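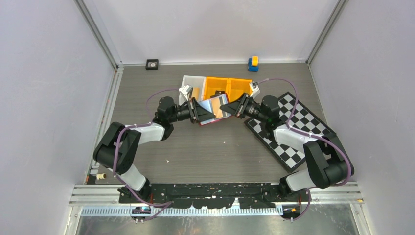
Page last changed: January, 4:10 pm

Print this page | E-mail this page

Bakers and counter help wanted, Vindton

Oven is hiring. We're the bread shop on the Voicu side of Vindton, two doors up from the bus turnaround. Need 2 night bakers and 1 counter person, start as soon as you can. Second shop opens at Ekska in spring so there's room to move over there later if you want it.

Night baker
Shift starts 11 pm, done by 7 am, 5 nights. Mixing, shaping, loading, scraping down. Mostly rye and a plain white loaf, rolls toward morning. Roughly 234 loaves on a normal night, more before holidays. You'll be on your feet the whole time and flour bags are heavy. Two-person lift, please don't be a hero.

Want somebody who has worked dough before. Restaurant, school kitchen, pizza place, all fine. No diploma needed. If you only ever baked at home but a lot, write anyway and tell us what you bake.

Counter
Early mornings, 6 am to noon. Register, slicing, bagging, phone orders, coffee. Be able to add up when the register freezes (it does). Regulars like to talk, so do we, but the line has to move. Some Romanian is a help with the older customers, not required.

Pay
Night bakers $79 on top of the base for any holiday shift. Base rate depends on experience, we'll tell you on the phone before you come in so no one wastes a trip. Paid every other week. Bread to take home, whatever didn't sell plus one fresh loaf. Shoes: we pay half once you've been here 2 months.

What we can't do
No parking for staff, the lot belongs to the pharmacy. The last bus gets in at 10:40 pm, so night people can make it if they dont dawdle. No days-only baker jobs right now, please stop asking, we'll post it if that changes.

How to apply
Drop a note at the counter, or e-mail using the link on this page. Put "night" or "counter" in the subject. A few lines is plenty: where you've worked, when you can start, a phone number that you pick up. Resume if you have one lying around. Calls after 1 pm only, mornings we can't hear the phone over the slicer.

Trial shift is paid. Bring closed shoes and something to tie your hair back with, we have aprons. You'll hear from us within the week either way, bit longer if the mixer guy is in.

Postion open until filled.

Print this page | E-mail this page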